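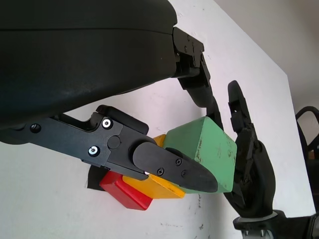
Can robots do the chores yet? Blocks first, then the washing up

kimley_kev
I'm so excited about this stuff! Wooden blocks, red, yellow and green, two sorts of hand in reach, and I reckon tidying toys is nearly cracked. My bet is 3 years until one does my kitchen.

Flokitz
Love the optimism, but a chipped cube is a kind thing to grab. Try a wet sock. Still, I'd happily queue for one that only did toys!

kimley_kev
Fair, socks are evil. But look how slim these black fingers are, surely they could get under things.

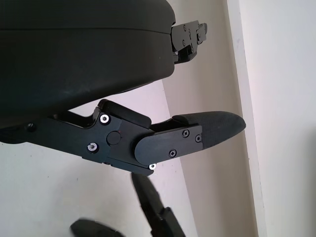
Chaminda Thambiah reckons slim fingers don't help if the thing takes 60 goes to fold a towel. On our shop floor I'd want 100 out of 100 before I walked away from it.

kimley_kev
I'd take 90 at home and cheer every one!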